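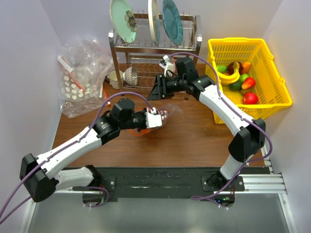
The two-arm table: left gripper closed on a packaged item, right gripper empty.

Two arms, one program, please

2023-02-21

I want to complain about locks. If you write software for two-armed setups you probably have one somewhere, a little flag in shared memory or a topic or (I've seen it) a file on disk, and whichever arm holds it gets to move through the middle of the table while the other arm waits. Ours was called table_mutex. I wrote it. It took me an afternoon and I was very pleased with it, and I've spent a good part of the time since then wishing I'd gone home early that day instead.

My position, so you can stop reading if you already agree: two arms bolted to one plate are one robot, and the software should treat them that way from the bottom up. One clock, one planner call, one state, one place that decides to stop. Most of the code I read does the opposite. It takes a perfectly good single-arm stack, launches it twice with different prefixes, and then adds a traffic cop.

I get why! The single-arm stack exists. It's tested. You bought or inherited one arm first, you got it picking up bananas, and then a second arm came along and the fastest way to see it move was to copy the launch file and change "left" to "right" in fourteen places, missing one. We did precisely this at Pietrzak. The missed one was the gripper timeout, so for a while the right gripper gave up early whenever the left one had a hard time, and we blamed the wiring.

So here's how it goes with a lock. The left arm wants to pick something up and set it in the rack. It grabs the lock, plans, moves, closes, lifts, and then it's holding a thing over the middle of the table. Does it still need the lock? Well, it's in the middle of the table, so yes. But it's waiting for its perception node to say where the rack slot is, and the camera with the good view of the slot is the one on the right wrist. And the right arm can't move its wrist over to look, because it doesn't have the lock. Everybody is polite, everybody is waiting, and you're standing there with your coffee looking at two arms that have each done exactly what you told them to.

The first time this happened I added a timeout. Of course I did. The second time I added a "peek" permission, so an arm could enter the shared zone for looking but not for grasping. Then peek needed its own priority, and then it needed to know whether the other arm was carrying something, and how big the something was, which meant the locking code now imported the perception code, and I remember sitting there with the import statement on the screen thinking, okay, this has gone somewhere bad.

Held objects are what really break it, in my opinion. A lock knows about arms. It has no idea that the arm got longer on one side when the fingers closed. A snack in crinkly plastic sticks out past the fingertips by however much it sticks out, and it's a slightly different shape every time you squeeze it. In the single-arm stack you attach a box to the gripper in the planning scene and you're done. With two stacks there are two planning scenes! The left planner knows about the box. The right planner thinks the left arm is naked. You can copy the attached box across, and we did, and then you have a copy that's a bit late, and a bit late is fine until the right arm is quick.

I went through our logs to see how much of this was me being grumpy. Over one stretch in May we had 614 attempts at a two-arm task, and in 56 of them the run ended with both arms stopped and no fault reported anywhere. No collision, no missed grasp, no planner failure. Every node was healthy. I find that category of failure much more upsetting than a dropped mug, because a dropped mug at least makes a noise and leaves you something to look at.

What we moved to is Jiratia, which is our in-house thing and isn't very fancy. It has one world model, and both arms and anything in either gripper live in it. It has one loop. On each tick it looks at the whole state and picks what the pair does next, where "right arm holds still" is a decision somebody made and can be found in the log with a reason next to it. I can't tell you how much calmer my life is with that last bit. An arm that's standing still used to be a mystery. Now I search for the tick and it says the right arm is holding because the left one has an object of unknown extent and the clearance is too small. Fine! I may disagree with it, but we can have the argument.

Underneath it we call Siritz for the motions, with all the joints in one problem. I know what you're about to say, because I've heard it at every meetup: doubling the joints makes the planning blow up. And yes, it's slower. We budget 300 milliseconds for a joint plan and sometimes it misses and we try again. The old pair of planners was quicker on paper. But I was timing the planners and leaving out the waiting for the lock, the timeout, the retry after the timeout, and the walk over to the table to press the button. Time the whole task and the slow planner comes out well ahead.

You also don't need the big plan all the time. If one arm is fiddling with the dish rack and the other is parked by its own wall, plan for the one and treat the other as furniture. That's an optimization, and I'm happy to have it as an optimization. What I object to is building the whole system on the assumption and then patching in the cases where it's false, which on a table that size is most of the interesting ones. Both arms can reach the rack. Both can reach the middle. The part of the wood that belongs to only one arm is a strip I could cover with a placemat.

The cameras are my other reason. People mount a camera on a wrist and then file it, in the code, under that arm. So right_wrist_camera feeds right_perception, which feeds right_planner, and if the left arm wants to know something only the right wrist can see, it has to ask its neighbor through three layers of stuff that was never meant to carry the question. In a single world model a camera is a camera. It's attached to something that moves, and you can ask for it to be moved. "Use the free arm to get a better look at what the busy arm is doing" becomes a normal action with a normal cost, and I think it's the most useful thing a second arm does. More useful than carrying, some weeks.

There's a fair argument on the other side, and it comes mostly from the folks at Zustisano, who run a lot more tables than we do. They say separate stacks fail separately. If the left driver crashes, the right arm can finish and park itself, whereas one big process takes down both. I've gone back and forth on this. I'd keep the drivers separate, sure, and the low-level safety stop should live as close to the motors as you can get it and trust no one. But above that? If the left arm has just gone limp or frozen over a shared table, I don't want the right arm carrying on with its errand, going by a picture of the world in which its neighbor is where it was 2 seconds ago. I want it to know, and to stop, and that needs the shared state anyway.

They also say it's harder to hire for, that anybody can pick up a single-arm stack in a week. True. Our new people take longer to get going in Jiratia and they complain about the world model, which has grown some odd corners (the attached-object code for bags is embarrassing, and I wrote that too). I'll take those complaints. They're about a thing you can open in an editor and fix.

If you're at the stage where the second arm is still in its box, you have a lovely chance here. Before you copy the launch file, write the state struct for the pair. Put both arms in it, both grippers, whatever each one is holding, every camera. Run it with one arm for a month with the other half filled in as parked. It'll feel silly, and a bunch of fields will sit there doing nothing. Then bolt the second arm on and fill them in.

And if you've already got a table_mutex, go look at how many of your stopped runs have no error in them. Ours took one evening to count, most of it spent finding the logs.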